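Tracking down a false grasp in a simulated kitchen

Updated 29 November 2020

If your pick-and-place log says every grasp worked, be suspicious. Ours said 1,000 out of 1,000 on the fruit task at Stavdale, and I didn't believe it for a minute. Ho-yin Mak pulled the saved episodes and found fruit that had never been held at all. The success check was counting contact as a grasp.

These steps assume you can replay episodes and that your simulator saves the wrist view along with the joint states.

1. Turn off the automatic success label. Leave it off until you're done. You will be tempted to glance at it.

2. Pick 22 episodes that were marked as good. Choose them by random seed, and don't let whoever wrote the check do the choosing. (Sorry, Grigoris.)

3. Replay each one and stop at the step where the gripper reports closed. Write down the finger gap. If the gap is smaller than the object's narrowest width, the fingers have either missed it or gone into it.

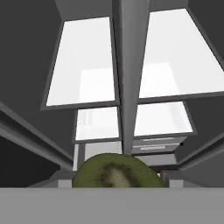 4. Don't judge the hold from the wrist view alone. An object can look nicely centred while it's resting on something else, or while its collision shape sits well off the shape you see. Switch on the collision overlay and compare the two. Round and cut objects are the worst for this, and a halved fruit with a whole fruit's collision shape will fool you every time.

5. Print the contact list for both fingers. You want a contact on each side, with forces pointing roughly at one another. One finger touching is a nudge.

6. Lift, then hold for 100 steps. Check the object's height against the gripper's at the start and at the end. If the difference drifts, it's slipping — mark it as a fail, however good it looked.

7. Rewrite the check so that it needs both contacts and a steady hold, then rerun the full set from the same seeds.

Theano Lazaridis thinks raising the friction is a quicker fix. It does make the numbers go up. I'd leave friction alone until the collision shapes are right, or you'll be tuning one mistake to cover another.

Keep the old labels in a separate folder. You'll want them when somebody asks why the score dropped.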